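Household Textiles and Daylight
Session 6 handout: Sheer curtains, what they do and what people say they do
Course notes prepared by Bukola Jibrin

Read before class. Bring the fabric swatch you were given last time, and a sheet of printed text in small type.

6.1 Starting point

Sheers are sold with more promises per yard than almost any other thing in the house. They soften light, keep the neighbors out, cut the heat, quiet the street and make the ceiling look higher. Some of that is true some of the time. We'll go through the claims in order, and I'd like you to arrive doubtful about all of them, including the ones I end up defending.

Sheer curtains and a city window, upper floors.

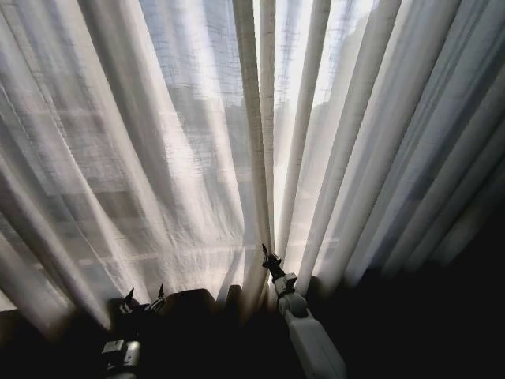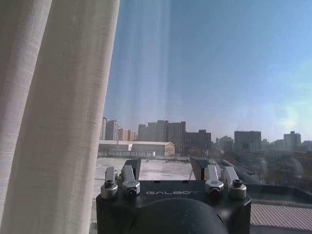
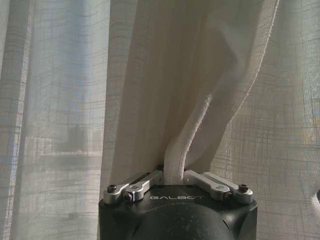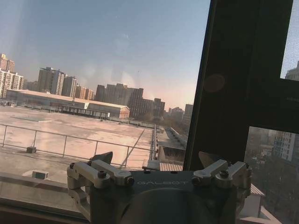 Santeri Pitkänen objected to the first draft of these notes that I was being unfair to sheers by testing them one claim at a time, when people who live with them get the whole effect at once, and that a room where the light is pleasant at breakfast doesn't need a number attached. I've left the objection in. My answer is that people pay for the claims one at a time, too, usually from a tag stapled to the header tape.

6.2 Claim one: "Filters the light"

The trade word is filter, and it's a loose one. A sheer does two separate jobs. It blocks part of the light, and it scatters what gets through. The second job is the one most people like. Hard sun on a floor makes a bright patch with a sharp edge, and a sheer spreads that patch out so the eye stops fighting it.

In the first picture, look at how the folds differ in brightness. Where the cloth is a single layer the light comes straight through; where it doubles over, the band goes gray. That means a shop swatch held flat up to a lamp tells you very little. What you will hang is pleated cloth, and part of it will always be two layers or more.

Fullness is the word for how much cloth you gather into a given width. A fullness of 2 means cloth twice as wide as the track. Sellers like to recommend more. Ask who is being paid by the yard.

6.3 Claim two: "Daytime privacy"

Mostly true, with a condition that tends to be printed small or left off. A sheer hides whichever side is darker. By day the street is brighter than your room, so someone outside sees pale cloth. After dark, with the lamps on, it reverses, and the same curtain shows your dinner to anyone who cares to look up.

Again in the first picture, you can make out rows of windows on the building behind the cloth. If you can read a facade through it from indoors, don't assume anything about what the facade can read of you. Go outside and check at 9 in the evening, with the lights on and somebody standing in the room.

The Clandell leaflet in your packet uses the phrase "total privacy, natural light." Circle it. We'll come back to it in discussion.

6.4 Claim three: "Keeps the room cool"

I am least patient with this one. By the time sunlight has reached a curtain on the inside of the glass, it's already in the building. A pale cloth will send some of it back out through the window, and the rest warms the cloth and then the air around it. There is a benefit, but it's small next to what an outside shutter or awning does.

Lawal Adebisi brought in readings from his sister's apartment last term, with sheers and without, on two different afternoons. We spent most of an hour on them before somebody asked whether the sky had been the same both days. It hadn't. Please keep that in mind for your own projects.

6.5 Claim four: "Linen look"

Look is doing the work in that phrase. A slubbed weave, with thick and thin places running along the threads, used to be a fair hint of linen. Now it can be put into polyester without much trouble. The cloth in the second picture has a linen-like weave with faint slubs, and I would not guess the fiber from a photograph. I'd be wary of anyone who did.

What you can check:
Care label, if it hasn't been cut off.
Creasing. Crush a corner in your fist, count to ten, let go. Linen holds the crease. Polyester mostly forgets it.
Weight in the hand, compared with a cloth you already know.

Burn tests are in the older textbooks. We won't be doing them in this room, and please don't do them in yours.

6.6 Handling and gathering

The third picture shows what gathering does to the edge. Pinched together and drawn down, it turns into something closer to rope, and the strain runs up into the cloth as diagonal creases. Whether those creases stay depends on the fiber and on how long it's held. Tieback advice never mentions this. It tells you to pull the cloth to the side and admire the drape.

For ordinary daily opening:
Take hold of the leading edge at a comfortable height, with a flat hand if you can.
Move it along the track. Don't pull down.
If it sticks, look at the glides before you pull harder.
Keep rings, watchbands and rough cuffs clear of open weaves. One pulled thread runs a long way.

The wand sold by Tornau works well enough, and so does a length of dowel with a hook in the end.

6.7 The view itself

A question the catalogs skip is whether the window needs covering. Compare the second picture, with the skyline beside the curtain, and the fourth, where the glass looks onto a flat concrete roof. There are streaks and reflections on the glass in both. No curtain improves that, though it may keep you from noticing. Adebayo Odukoya's advice to clients is to clean the window and live with it bare for two weeks before buying anything. It loses him sales, he tells me, and I believe him.

6.8 Exercise

Work in pairs. Hang your swatch flat in the classroom window and read the printed sheet by the light coming through it. Then gather the swatch to half its width and read again. Write down what changed in one sentence, without using the words soft, airy or elegant.

Swap swatches with another pair and repeat. If your results disagree, find out why before you average them.

6.9 For next time

Read the chapter on linings. Onyekachi Chukwu will bring the Kneževič samples, which are stiff and need a proper table, so leave the long one clear. Anyone who still has a borrowed tape measure should put it back in the gray drawer by Saturday.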